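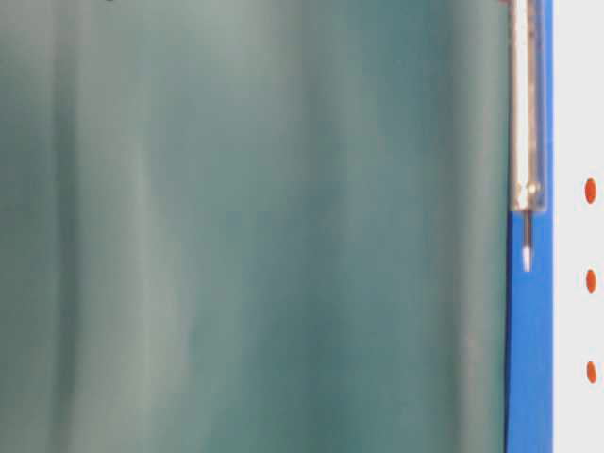 Zuzanna Grabowska wrote under my last post that I should stop adjusting the software and look at the fingers first. She was right, and it took me an evening to admit it.

So on Thursday, April 26, 2018 I put the cell in Tultdale on hold and checked the grippers. The foam on the fingers collects crumbs at the tips, and the tool then sits a little crooked. I now brush the foam every 25 cycles.

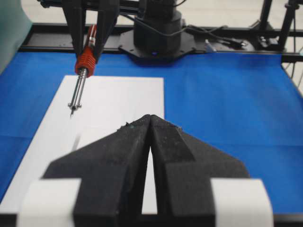 After brushing I always close the jaws on the handle again and look at the shaft from the side. If it leans, I open and start over. I do this slowly – the Kubiak controller does not like when I hurry it.

The target is the white strip with 3 red dots. I lay it on the board parallel to the long edge and teach the first dot, then the others. My offset file had 197 lines from older tests, so I deleted it and began a clean one.

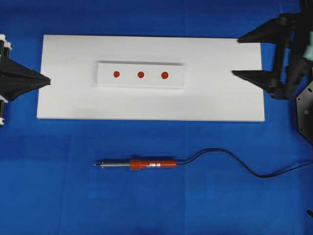

Filed under: Maintenance, Bendov cell

Cables are my next job. One of them hangs low when the arm goes across the board, and I would like to tie it closer to the links before June.

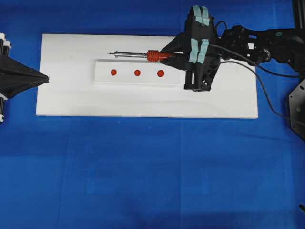
Don't tie it too tight near the wrist, was the advice in the Kalard forum, leave a loop or you will be changing it after 500 cycles. I bought softer straps and will try them on the weekend.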